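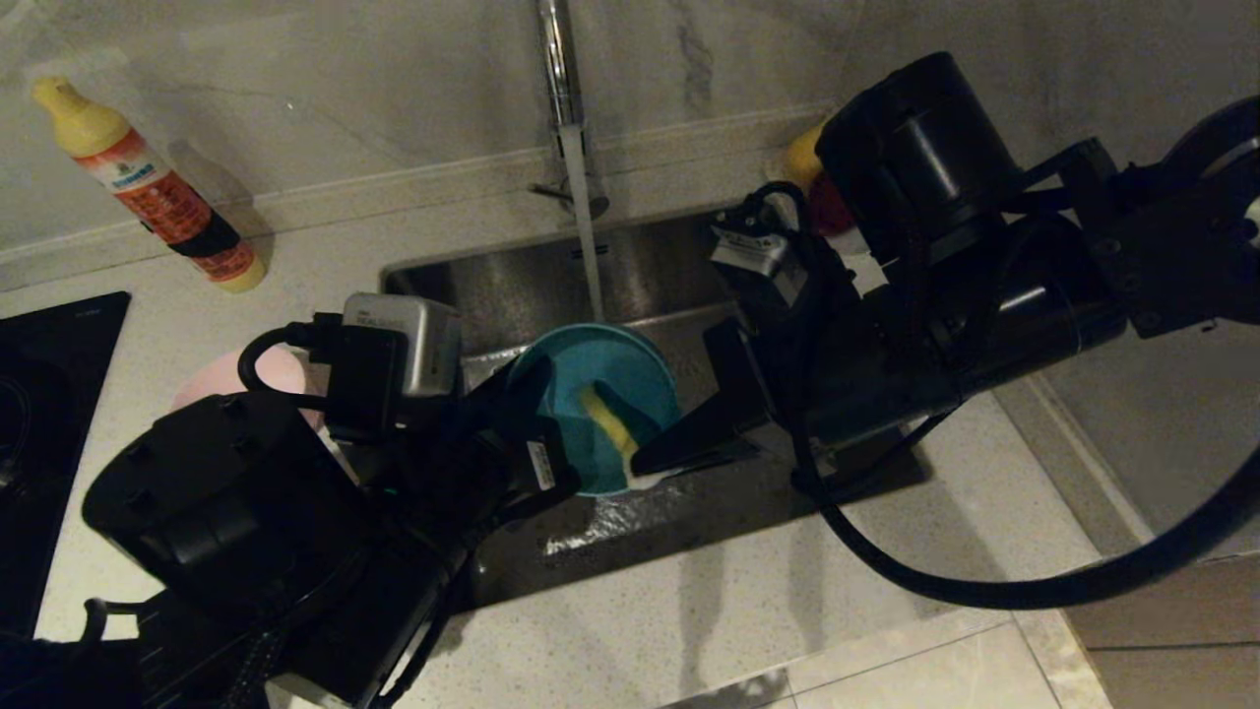
Week 11: Washing up by hand

I know, I know, you all have washed a bowl before! But last March I watched a whole group leave soap film on every dish they touched, so we're doing this properly. Start with the bowl, before you ever get to pans. Tip it on its side over the basin, the way the teal one is tipped, and press the sponge against the inner wall so the curve does half the work for you. I like the thin scrubbing layer for the rim (dried-on food loves a rim) and the soft yellow part for everything else. Running water is fine while you practice, but a thin stream is plenty. Wim Bakker measured his tap at home and filled a 900 ml jug in 13 seconds, and he does the dishes twice a day, so do that math before you open it all the way.

Next up, sponges. Please read the Grimshaw handout, pages 11 to 31, and skip the part on dishcloths, we'll get there. A scouring sponge is the rough one, and I keep it for stuck-on oatmeal and baked cheese. Keep it away from anything nonstick or shiny plastic, it scratches! Try it on a hidden spot first if you're not sure.
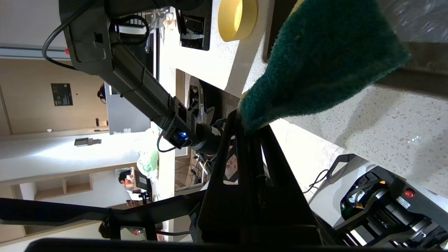

Green scouring sponge, with a yellow bowl on the counter behind it.

For next time, bring one dish from home that never seems to come clean. Despina Radulović is bringing her lasagna pan, so we'll start with that one. And squeeze your sponge out before you leave it standing, please.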